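How a Robot Arm Decides Where to Move
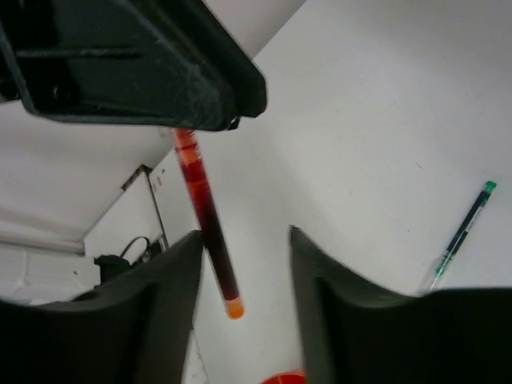 The robot's problem

Suppose someone asks you to pick up a test tube and put it somewhere else. You look, you reach, you grab. You don't do any math, and you don't make a list.

A robot arm has motors and metal parts, but none of them know what a test tube is. The motors only know how to turn. Something has to tell each motor how far to turn, how fast, and when to stop. That something is software, a set of instructions that runs on a computer.

The software for a robot arm is usually split into several programs. Each program has its own job, and they pass messages to each other. In this explainer we will follow the messages from the camera to the motors, using a tube as our example.

Program one: seeing

The first program is called perception. Perception means noticing what is around you.

A camera doesn't send the computer a tube or a table. It sends a very long list of numbers. A digital picture is made of tiny squares called pixels, and every pixel has three numbers. One number says how much red is in that square, one says how much green, and one says how much blue. A white tabletop is a huge patch of numbers that are all high and all nearly the same. Dark red liquid in a clear tube gives numbers with some red and very little of the other two. An orange cap gives a lot of red, a medium amount of green, and hardly any blue.

The perception program looks for places where the numbers change suddenly. Those places are often the edges of things. Then it tries to work out which edges belong together.

Clear plastic makes this hard. You can see through it, so the numbers for the plastic are mixed up with the numbers for whatever is behind it. An empty clear tube on a white table can almost vanish. A tube with red liquid inside and a bright cap is much easier to find. The pen on the same table is a puzzle of its own, with a teal-green cap, a dark blue barrel and a see-through part near the tip. A simple program might decide that the see-through part isn't there at all and report a pen that is too short.

Most perception programs learn from examples. People show the program many pictures and mark which pixels are tube, which are pen and which are table. After enough pictures, the program gets good at marking new ones on its own. It still makes mistakes. For this reason it sends a score along with each answer. A high score means "I am fairly sure this is a tube." A low score means "I am guessing."

Where is it, exactly?

Finding the tube in a picture is only the first half of seeing. A picture is flat, and a table is not. The robot also needs to know how far away the tube is and which way it is tilted.

Hold up your thumb and close one eye. Your thumb can cover a whole car if the car is far enough away. The robot has the same trouble. A small tube close up and a large tube far away can take up the same number of pixels.

There are a few ways to solve this. Some robots use two cameras, a little bit apart, and compare the two pictures. Your two eyes work this way. Some use a sensor that measures distance with light. Others know the size of the tube ahead of time, so they can work backward. If a tube of a known length looks short, it must be far away, or it must be pointing partly toward or away from the camera.

A camera near the robot's hand adds one more step. When the hand moves, the camera moves too, and everything in the picture seems to slide. The table didn't go anywhere, of course. The software has to keep track of where the hand is so it can tell its own motion from the motion of other things.

Motion can also cause blur. If something moves while the camera is taking a picture, its edges get smeared. The software may have to be less sure about the edges until it gets a sharper picture.

Program two: planning

Now the robot has an answer that goes something like this: there is a tube, it is this far in front, this far to the left, this high, and its cap end points down. This goes to the second program, the planner.

The planner works out a path. A path is a list of positions for the arm, in order, from where it is now to where it should be. The straight line is not always a good path. There might be a shelf in the way, or a cable, or the arm's own elbow.

Here is one common way to plan. The program picks a position at random and asks, "Would the arm bump into anything if it were here?" If the answer is yes, it throws that position away. If the answer is no, it keeps it and joins it to the nearest good position it has already found. It does this again and again, very fast. The good positions spread out like branches on a tree. When one branch reaches the goal, the program follows it back to the start, and it has a path.

Paths made this way can be wiggly. A second step smooths them by checking whether any of the bends can be skipped.

The planner can also be given rules. For a tube of liquid without a cap, a rule might be "keep the open end up." For a tube with a cap on tight, the planner can let it tilt.

Program three: control

The third program is the controller. It takes the path and turns it into orders for the motors.

You might think the controller could send all the orders at once and wait. The trouble is that motors are not perfect. A joint may turn a tiny bit too far, or a heavy object may pull the arm down. So the controller checks. Each joint has a sensor that reports its angle. The controller compares the angle it wanted with the angle it got, and sends a small correction. Then it checks again.

This is called a feedback loop. You use one when you fill a glass with water. You watch the water rise, and you turn the faucet down as it gets near the top. If you closed your eyes, you would have to guess.

The size of the correction matters. If it is too small, the arm is slow and lazy. If it is too big, the arm goes past the spot, comes back too far the other way, and shakes. Engineers spend a lot of time choosing this number. They call it tuning.

Gripping works with a loop as well. The fingers close until a sensor says they have met something. Then the controller has to choose how hard to squeeze. Too little and the tube slips. Too much and it could crack.

A day of bug hunting

Chelsea Staniforth writes robot software in a town called Stumcombe. Her team's planner is named Favier and their controller is named Maramon. One February she was given a problem to fix. The arm would reach for a tube and stop 7 millimeters short, every time.

She looked at the controller first. Maramon keeps a record of everything it does, called a log, and the log showed that each joint had gone to the angle it was told. The controller was fine.

Next she looked at the planner. Favier had made a path to the position it was given. The planner was fine too.

That left perception. She put a tube at a spot she had measured with a ruler and asked the software where the tube was. It gave an answer that was 7 millimeters off. The file that told the software where the camera was bolted on had an old number in it. She measured the camera's position again and typed in the new number. After that she ran 20 test reaches, and the arm got to the tube in all of them.

Finding out where a camera really is has a name: calibration. Teams do it when they first build a robot, and they do it again if the camera gets moved or knocked.

Try it yourself

You need a friend, a table, a plastic cup and a scarf for a blindfold.

1. Put the cup on the table. One person is the motor and wears the blindfold. The other person is the software.

2. First try it with no feedback. The software gives all the orders at the start, such as "move your hand forward 10 inches, then left two inches, then close your fingers." The motor follows them. The software may not say anything else.

3. Now try it with feedback. The software gives one small order at a time, watches what happens, and gives the next one.

4. Trade places. Move the cup and do both rounds again.

Write down which way picked up the cup more often, and which way was faster. You may find that the answers are different.

Words to know

Calibration: measuring exactly where a camera or sensor is, so its answers can be trusted.

Controller: the program that gives orders to the motors and corrects them.

Feedback loop: doing something, checking the result, and adjusting.

Log: a record a program keeps of what it did.

Perception: the program that works out what the camera is looking at.

Pixel: one of the tiny squares that make up a digital picture.

Planner: the program that chooses a path for the arm.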